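# Breakfast for One: Clearing a Shared Table

Rosalind Schumacher, Home Management project, submitted June

My brief was to study how a table fills up when it belongs to everyone. Ours fills up with toast.
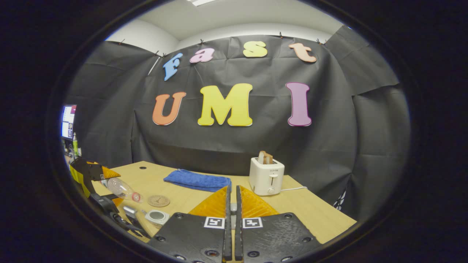
## What was on it

A white two-slot toaster with two slices up, a folded blue towel, a clear bottle lying on its side and a cork coaster, which I have never known to hold a cup. There was also a small pot with a grey lid. I logged it as "misc", a category that grew alarmingly over the term.

## Method

I kept a tally of every item left out after breakfast and sorted each one into *used daily*, *used sometimes* or *misc*. By the end I had 626 entries. My flatmates asked to be anonymous, and given the crumbs I agreed.

## Findings

- The toaster should stay near the wall, so its cord doesn't run across the table.
- Towels get folded and then left — folding seems to count as putting away.
- Bottles on their sides roll. Stand them up.

## Limits

I ate a fair amount of the evidence. I also moved the coaster twice during week three, which may have affected the results, and I still haven't found the butter knife.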